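Service Robots Lab, Handout 4
Care of the hand and wrist on the two-arm station 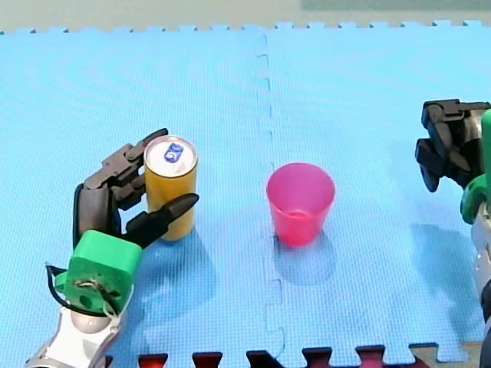
The hand is the part of the station that needs the most care, and most faults we see in the Murkalora lab begin at the wrist. Before you start a grasp test, look at the cable on each arm. On the left arm it makes a loop outside the green housing and goes down past the white segment, so it can catch on things when the forearm turns. Leave the loop wide enough for the full turn, but not so wide that it touches the mat. Small fasteners near the cable entry should be checked by finger first and only then with the driver.

Weekly check (two students, arms powered off)

Move every finger joint slowly by hand, from open to closed. If a hinge feels rough, write down the finger and the joint and do not put oil on it.

Pull the cable very lightly at the housing. It must not slide.

Wipe the fingertips with a dry cloth. Grease on the tips makes a can slip.

After the check, run the Hervieu grasp routine 7 times with a can and note each drop. With two drops or more, repeat the thumb calibration as Minoru Fukuda showed in September. The thumb should press on the lower half of the can, against the curled fingers.

Spare hinge pins are in the Tandura box, 36 in each bag. Please tell Zoi Karagiannis when you open the last bag. The logbook stays beside the station and is signed by both students.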